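Project report: Setting up a shared drinks table in the Lekus study room

Prepared by Bhavana Gounder, June

## 1. Purpose of the project

The study room at Lekus is used by students from morning to evening. Water bottles were standing everywhere, also beside the laptops, and two keyboards were damaged in the last term. My project was to give the bottles one fixed place, and to see if people would accept it. The budget of 634 dollars was for the whole room, and I used only a small part of it.

## 2. The table

I chose a small table near the long white desk and covered it with a red cloth. The colour was discussed quite a lot. I wanted something which can be noticed from the door, and red was the cheapest in the shop. Before any bottle was allowed on it, the middle of the table had to be clear.

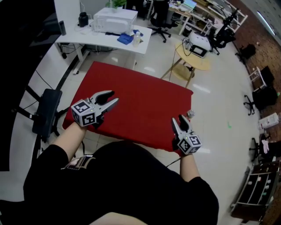 ## 3. The room around it

The microwave stays on the white desk, with the fridge behind. I did not move them, as the power points are on that wall. The shelving unit also stayed, and the plant on top of it.

My first plan was to put the drinks table under the shelves, but then a person taking a book has to lean over the bottles.

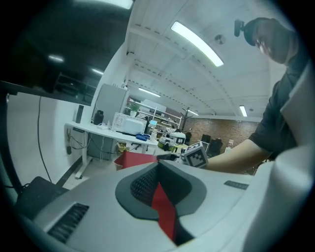
*Figure 2. White desk with the microwave, grey fridge and shelving unit.*

## 4. Which bottles

I made only one rule about the bottles: they must have a lid and stand up without help. Cups and open cans go to the desk. I asked the students to write their name on the base, but most of them recognize their bottle from the coloured band or the handle, so I removed this request after the first week.

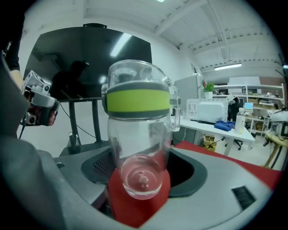
The larger bottles were my worry, because they fall easily when somebody pulls the cloth. I fixed the cloth under the corners with 5 clips from Stirnix, and it moves much less now.

## 5. Result

Most of the regular users now leave their bottle on the table. Some still prefer the white desk, and I think this will not change.
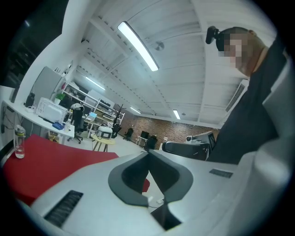
*Figure 4. Clear bottle on the red surface, another small one on the desk.*

For next term I would like to try a washable cover in place of the cloth.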